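Nodthorpe Teaching Bench: Pre-Session Safety Checklist, with Comments
Bench: Bravham cell, wet-lab tasks (water only)
Covers: hand guiding and remote control
Date of check: 22/09/2021
Result: passed, with two items to fix before the next block of demonstrations

Fill this in before the first demonstration of the day and again after any change to the bench. Comments are welcome, long ones too. I read every one of them, and half of the good ideas on this bench started as a scribble next to a checkbox!

SECTION 1. AREA AND PERSON

1.1 Floor clear where the demonstrator stands. OK
Comment: Much better than in June. The stool has moved out to the corridor and there's room to step straight back.

1.2 Emergency stop within reach of the demonstrator's free hand. OK
Comment: Tested from the standing position and from the remote seat. Both stops drop the motors right away.

1.3 Second stop held by the observer during hand guiding. OK

1.4 Safety glasses on, sleeves fitted or rolled, lanyards off. OK
Comment: Lanyards are the one people forget. Please check each other.

1.5 Demonstrator has read the task card aloud. OK
Comment: I love this step. It takes a few seconds and you hear right away if the two of you have different ideas about where the tube goes.

SECTION 2. ARMS AND CABLES

2.1 Joint covers seated, no cracks or sharp edges. OK

2.2 Cables have slack through the full range of the task. FIX
Comment: Fine for the pick and the lift. On the widest swing the bundle gets tighter than I'd like. Add one more tie point and repeat the swing at low speed before anyone records.

2.3 Cables kept away from glassware. OK for today
Comment: Look at this with the arms parked and again with them moving. A loop that behaves at rest can sweep a good way over the cloth once the elbow comes round.

2.4 Gripper opens and closes fully on command, no sticking. OK
Comment: Ran it 38 times from the remote handle. Smooth every time, and the new finger pads feel terrific.

2.5 Gripper force limit set for glass. OK
Comment: Use the saved "glass" setting. Don't carry over the one from the block-stacking task.
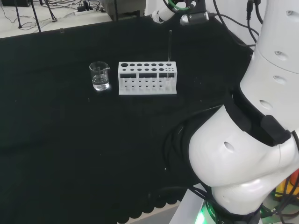 2.6 Speed limit set to teaching mode before anyone touches an arm. OK
Comment: Read it off the screen, out loud, every time. The limit goes back to its default after a restart, and that caught us once in June.

SECTION 3. TABLE AND GLASSWARE

3.1 Cloth flat, no folds under the rack or beaker. OK
Comment: Smooth it by hand from the middle outward. A small fold is enough to tip a narrow beaker, and it will also change the height your demonstration is teaching.

3.2 Glassware free of chips. OK
Comment: Run a gloved finger around the rim. Chipped pieces go in the glass bin, even the favorites.

3.3 Plain water only, beaker no more than about 90 ml. OK

3.4 Rack steady when a tube is lowered in by hand. OK
Comment: Do this yourself before asking the robot to do it. You learn so much about where the tube wants to catch, and your next demonstration will be cleaner for it.

3.5 Power strips away from any likely spill path. FIX
Comment: I want the strips raised off the table surface on the Aaltonen brackets. They're already in the cupboard, so this is a short job.

SECTION 4. HAND GUIDING

4.1 Arm holds its own weight when released. OK
Comment: Let go gently with your hands still close. It should stay put. If it sinks at all, stop and redo the payload setting.

4.2 Hands on the marked grip areas only, never between two links. OK

4.3 Second arm locked while the first is being guided. OK
Comment: Locked, as in motors off. Paused doesn't count.

SECTION 5. REMOTE CONTROL

5.1 Arm follows the handle in the right direction on all axes. OK

5.2 Arm stops when the link is lost. OK
Comment: Pulled the network cable in mid-move. The arm stopped well inside our 400 ms limit. Very pleased with this after the Votton controller update.

5.3 Nobody reaches onto the cloth while the handle is live. OK
Comment: Resetting the tube between takes is the tempting moment. Handle down, call "clear," then reach.

NOTES FOR THE NEXT CHECK

The log now stands at 253 demonstrations on this bench, and the recent ones are a joy to watch: slower near the rim, steadier on the way down. Keep that pace. Items 2.2 and 3.5 must be signed off before recording starts again. Bring cable ties, the short ones.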